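Home Features Repair Money Letters Subscribe

The Old Tower Under the Desk

Everyone says you can bring a tired desktop back to life with a bit of memory. Our writer wanted to see the receipts.

By Abena Nutsugah

October 27, 2019

The advice has been the same for as long as I have owned a computer. It's slow? Put more memory in it. My brother-in-law says it. The man at the Robles counter says it, before you have finished telling him what's wrong. I have heard it said to a woman whose printer was jammed.

So in April I stopped nodding along and started asking what people had paid, what they had bought, and whether the thing was any better afterward. I have been through 41 upgrades now, my own included, and I am less convinced than when I began.

Start with the machines. The secondhand market is full of office towers, big black or gray boxes retired from insurance firms and school districts, and there is a small industry devoted to selling them again. Nostside, which runs a warehouse store out past the rail yard, told me it had moved 2,000 of them in a year. Most go out the door with the memory they came in with. The upgrade is sold separately, at the counter, with a shrug that suggests you'd be foolish not to.

I'll grant the towers this much: they were made to be opened. Anyone who has tried to get inside a thin laptop, with its glue and its screws the size of a poppy seed, will feel something close to gratitude the first time a side panel comes away and there is room for a hand. On the better ones the parts you are supposed to touch are colored, so even a beginner can guess where to pull. The memory has its own slots on the board. You press, it clicks, you're done. That is the pitch, anyway.

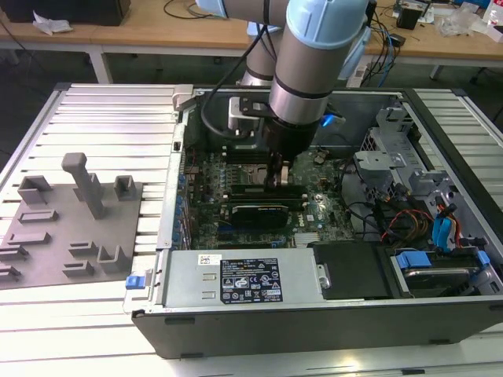 A Dell tower on its side with the panel off. The power supply lies across the front of the case, with its blue release latch at the left.

The click is where I began to have doubts. Of the owners I talked to, a good many had never heard it. They had pushed until it seemed wrong to push harder, closed the case, and been greeted by a black screen and a row of beeps. One man drove his back to Nostside with the module sitting crooked in its slot and was charged for the visit. Another had bought the wrong kind entirely – memory comes in generations, and the notch is in a different place on each – and had tried to persuade it with the handle of a screwdriver.

Then there's the question of whether memory was ever the trouble. A computer short of memory behaves in a particular way. It's fine with one thing open, then stumbles when you add a dozen browser tabs and a spreadsheet. A computer with a worn or slow drive is bad from the minute you switch it on. These are different complaints, and you can tell them apart for free by opening the system monitor and looking at it for five minutes while you work. Hardly anyone I met had done that. The shops don't suggest it, and I can see why.

Bamiteck, a two-bench repair outfit above a dry cleaner, was the exception. They make you sit with the machine and show them what's slow. I found this irritating for the first ten minutes. By the end they had talked me out of buying memory for my own tower and into a new drive, and I have to report that it now starts before my coffee does. They also sold me a cable I didn't need, so let's not get carried away.

What about the dust, the other great cure? I'm suspicious of that one too. A blocked fan will make a machine hot and loud, and a hot machine will slow itself down, so yes, clean it. But I watched a demonstration at the Nendville repair fair where a can of air was waved over a motherboard to real applause, and the computer was exactly as slow when it was plugged back in.

My own rule, for what it's worth, is a dull one. If the tower is short of memory and you can prove it, buy the memory, and check the generation twice. Unplug the power cord first and touch bare metal on the case. Mind the power wires and the drive cables, which have a way of working loose when you are leaning on something else. If the whole job will cost more than the machine did, stop.

The man at Robles still thinks I should have gone for the memory. He has offered me a discount on it.

Write to the Features desk with your own upgrade stories | Contact | © 2019, all rights reserved | Back to top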